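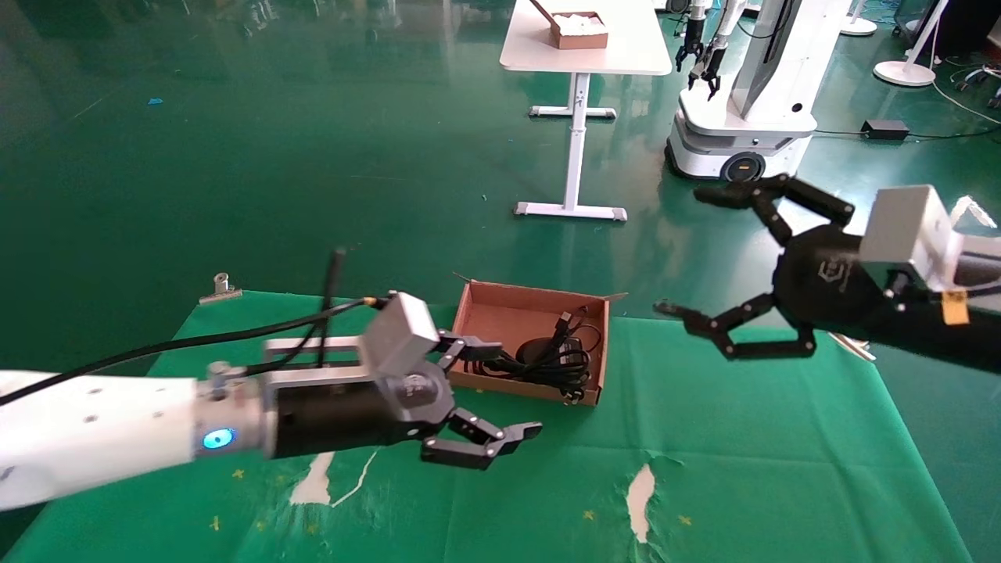

What is a watershed? A watershed is the whole area of land that drains to a single stream, river, or lake.

Chapter 4
Rivers and the Land They Drain

Every river begins as rain or melting snow. Some of that water soaks into the soil, and the rest moves downhill over the surface until it reaches a channel. The high ground that separates one watershed from the next is called a divide.

The Nernthorpe River will serve as the main case in this chapter. Its watershed covers 3,619 square miles and includes the town of Flollmont, where the river leaves the hills and enters a wide plain. Flow at Flollmont is lowest in August -- the month when farms draw the most water.

Section 4.1 explains how streams join to form a river system. Section 4.2 compares the upper and lower valley. Key terms are set out at the end of each section.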